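4.2 Simulated sorting task

Students in the Voline course worked in teams and began in simulation before they were given time on the lab robot. Each team recorded 77 demonstrations by teleoperation, and a policy was trained on these for 400 epochs. Training took about 24 hours on the shared machine. The task was to pick up one small object and put it in the correct tray. Object start positions were drawn at random at each reset, while the trays stayed fixed. A trial was stopped if the object left the table.

Most teams began with one arm and added the second later. Morris's team kept both arms active from the start, which made their demonstrations slower to record. Figure 5 gives a view of the simulator with the left hand holding a blue cylindrical object near the blue tray and the right hand open.
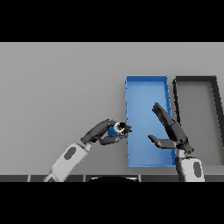
Figure 5. Two-arm sorting task in simulation, with the blue and dark-rimmed trays.

Grasps were scored separately from placements, so a dropped object still counted as a grasp.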